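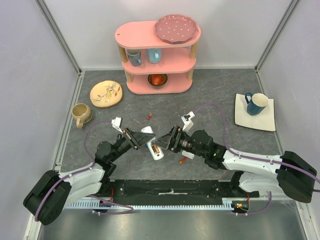
Battery swap on a remote, both arms in, crockery looking on.

Thread: How many demos before the remote task is worth training on?

killian_texier
Right. The task is changing the batteries in a remote control with two arms, driven by hand from the leader pair. Target is 600 good episodes by the end of October. I've done 30 and aged noticeably. Before I do the rest, does anyone think 600 is daft? Ko says 2000 or don't bother, but Ko isn't the one holding the handles.

plurkport
Ko says 2000 about everything. I'd stop at 200 and train something rough. You'll find out what you've been doing wrong while there's still time to stop doing it.

Chih-ming Liu
Disagree with plurkport. Rough model on 200 of a task this fiddly will just wave at the compartment and you'll learn nothing. Cut the task up first. Cover off is one set, old ones out is another, new ones in is a third. Then worry about totals.

killian_texier
I did think about cutting it up. Trouble is the joins. When we split the drawer task at Tukbridge, every piece worked and the whole thing didn't, because each piece began from a pose the one before never ended in.

Chih-ming Liu
So start each piece from sloppy poses on purpose. You have the skill for it, I've watched your drawer episodes.

killian_texier
Noted, and hurtful.

potero_bench
Can I ask about the shelf. Are the mugs and plates the same in all 30? If they are, the model will decide that a pink shelf is how you know where the remote is. We had one that only worked with the bird plate on the left. Took us 2 weeks to work out why.

plurkport
Everyone has a bird plate story. The fix is to move the stuff every ten episodes and get on with your life.

potero_bench
Every episode. Ten in a row is still ten the same.

plurkport
Then he'll be done in time for retirement.

killian_texier
I'll go for every five and annoy you both equally. Next question, what do people do with fumbles? I drop a battery, pick it up, carry on, job done. Keep or bin?

Chih-ming Liu
Keep, if you recovered without long dithering. Trim the bit where you sit there swearing.

potero_bench
Bin. Or tag it and decide later. I've seen a model learn to drop things first because the demos made it look like a step.

Chih-ming Liu
That was too many drops in one batch. Mix them in with clean ones.

killian_texier
Tagging it is. I'll carry on to 200, try plurkport's rough run, and post the wreckage. Please don't tell Ko.

ko
Ko can read. 2000.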